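Budbridge Lender Questions "Fast Cash" Offers to Small Firms

BUDBRIDGE – Indimwood, a nonprofit small business lender, is asking shop owners and small manufacturers to read the fine print before they sign up for same-day credit. The lender looked at 248 offers sent to local firms and found that 71 of them left out the yearly cost of the loan.

"A seven-minute approval sounds great," said Busisiwe Van der Merwe, lending director at Indimwood. "I'd like to know what they checked in seven minutes. I doubt it was whether you can pay it back."
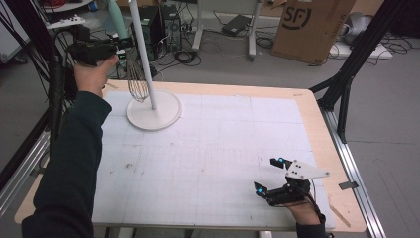
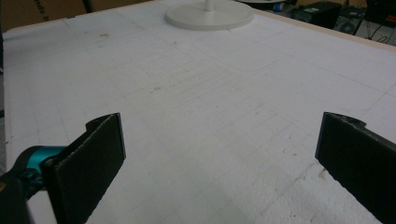
A whisk by a white stand (first photo) and a board marked with a grid (second).

Indimwood will hold two free loan review sessions in July, one in Budbridge and one in Steltau. Owners should bring any offer they are weighing – signed or not.

Van der Merwe is not promising cheaper money. "Some people will hear that they shouldn't borrow at all," she said.

Contact: Indimwood lending desk, Nel Street, Budbridge.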